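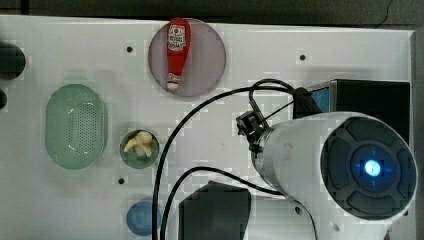 Kitchen & Table > Storage and Serving
Thread: Ketchup bottle on a plate — does this do anything?
334 views

saltlick_53
My sister-in-law has started putting the ketchup on a plate when she sets the table. The whole squeeze bottle, lying down on its own dinner plate, like it ordered the fish. She says it keeps the table clean and "gets the bottle ready." I say it's one more plate to wash. Her table is white, I'll give her that, and ketchup on white is no fun. But lying flat? Either stand it on its cap or leave it in the fridge door. Talk me out of this or back me up.

Negash
Back you up. A bottle on its side is ready for nothing. The ketchup spreads out along the wall and you get that first squirt of air and red water. Cap down is the whole reason they make the cap wide.

plainjane50
The plate part is fine with me. I've got a pink see-through plastic plate that's too scratched to eat off and it lives under the syrup. One rinse a week. You people wipe your tables after dinner anyway, so where's the big savings in not having a plate?

saltlick_53
The savings is that I don't own a plate for the ketchup.

Trullon
Has anyone in this thread tried both? I read three pages on another board about cap up vs cap down and every single person was going by what their mother did.

D. Powell
I did, sort of. Kept one bottle standing on its cap and one lying in a shallow dish, same shelf, most of February. The one on its cap came out faster. The one lying down was less crusty around the opening, or I thought it was. My husband couldn't see any difference and he's the one who eats it.

Trullon
So two bottles, one fridge, and one husband. I wouldn't bet on it either way.

D. Powell
I didn't say you should! You asked if anyone had tried it.
— Delyth

Pletport
Different angle. If you're going to give up table space, use a small basket. Mine is one of those green plastic ones with holes all over the bottom, and ketchup, mustard and the hot sauce all ride in it together. Goes out in one trip, comes back in one trip, rinses under the tap. A flat plate is the worst choice because the bottle rolls when somebody bumps the table.

plainjane50
Holes in the bottom, though. Any drip goes straight through onto the table, and the table is what OP's sister-in-law is worried about.

Pletport
Fold a paper towel in it.

plainjane50
So now it's a basket and a paper towel. A plate is just a plate.

Horácio Tavares
I ran a lunch counter and we went through a lot of these bottles. Standing on the cap works until the bottle is nearly empty, then it gets light and goes over every time a kid reaches for it. Those we laid down, in a bowl if we had a bowl. A bowl with some depth to it, so the cap end sits lower than the rest. On a flat plate you lose the slope, so I don't see what "ready" means there. Wipe the cap every night. That did more than anything we ever tried with how it was stored.

saltlick_53
Okay, the slope thing makes sense. I'd use a bowl before I'd use a plate. She has plenty of bowls. She has a little green one with what looks like a piece of banana in it, for crying out loud.

Negash
Don't fold that fast. He said nearly empty bottles. Is hers nearly empty?

saltlick_53
It's a red bottle and I can't tell by looking. I'd have to pick it up, and then I'm the guy weighing the ketchup at dinner.

Praston
Mod note: this got moved out of Cleaning on October 25, 2025. Please keep fridge vs pantry out of here, that thread is at 3,529 replies and doesn't need a branch office.

Trullon
Fine by me. I'm still waiting for somebody to show that lying flat does anything at all besides take up a plate.

plainjane50
It catches drips. That's a thing it does.

Trullon
Standing up on the plate would catch them too.

plainjane50
Then stand it up on the plate and everybody's happy.

saltlick_53
I'm going to suggest that and see what she says. My guess is I get handed the plate to wash.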